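Hedegaard Court Tenants' Association
Minutes of the general meeting, Apr 13, 2022
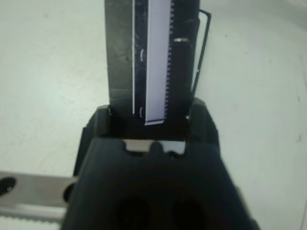

I'm writing these up from my own notes again, so if I've put words in your mouth please tell me before the next meeting and I'll fix it. We met in the ground floor lounge and got going a little late because the side door was locked and half of you were standing outside it. Michalis Psarras chaired. I took notes and kept half an eye on the coffee.

Last meeting's minutes
Approved with one change. I had written that the laundry room on the Bokis Street side closes at nine. It closes at ten. Sorry to everyone who rushed their towels!

Rent increase letters
This took up most of the evening, as you'd expect. All 279 households have now had the letter from Noder, our landlord, and the increase comes to $81 a month for the two-bedrooms. Michalis read the second paragraph out loud, the one that says the increase reflects "continued investment in resident experience," and there was some laughing and then some not laughing. People wanted to know what had been invested in. The lobby got painted, we agreed on that much.

A woman from the fourth floor (I didn't catch your name, please sign the sheet next time) asked whether the increase was even allowed while the repair list is still open. Michalis thinks the city housing office can answer that, and he doesn't want us guessing in a letter. He'll call them and report back. I said I'd pull together the old rent letters going back to the last increase, so if you still have yours in a drawer, I'd love a copy. Crumpled is fine.

We then talked about whether to ask for a delay or a smaller number. Opinions were all over the place. Several people felt that asking for a smaller number means we've accepted the idea of an increase, and others said they'd take any relief they could get before October, when it kicks in. We voted to ask for a delay until the repairs are done, and to ask Noder to send somebody to our next meeting who can make decisions. Passed, with 4 against.

Director's bonus
Under the same heading, more or less, came the item about the bonus paid to Noder's departing regional director. Most of you had seen the piece in the neighborhood newsletter. I had not, so I read it during the meeting, which is why there's a gap in my notes here. The feeling in the room was that a landlord housing people on fixed incomes ought to explain a payment like that in plain English. Michalis will write to our council member and ask her to raise it with the housing office. He wanted the letter kept to one page. I offered to help with that, and he said, very politely, that my last one ran to five.

Repairs
The Flusora heating contract is up for renewal and we still don't know who picks the contractor. Radiators on the north side were cold again for part of last month - I can vouch for that personally, I wore a hat to bed. If your heat goes out, please call it in each time and write down the reference number. One call per outage, even if you called yesterday. The log I keep is only as good as what you send me, and right now it's mostly my own apartment and the Sunday-school handwriting of the gentleman in 3C, whose entries are excellent.

The elevator in the east building has passed its inspection. The certificate is still not posted inside it, and I've asked for that twice.

The cracked step by the mailboxes was discussed. It was also discussed last time. Michalis is going to put it in writing and copy the city.

Money
We have $1,126 in the account after paying for printing and the lounge deposit. We agreed to set some of it aside for a consultation with a tenant lawyer, with the amount to be settled once Michalis has prices. A suggestion to spend some on better folding chairs got a lot of warm support from the back rows and was put off until next time.

Any other business
Bikes in the second floor hallway. You know who you are, and so does the fire marshal.

The parking lot lights on the Bokis Street side are out again, both of them nearest the dumpsters. I've reported it.

Someone left a blue casserole dish and a pair of reading glasses in the lounge. I have both at my place, come by after six.

Next meeting
Same lounge, seven o'clock, and I'll put the date up by the mailboxes as soon as Noder tells us who they're sending. Please use the front door.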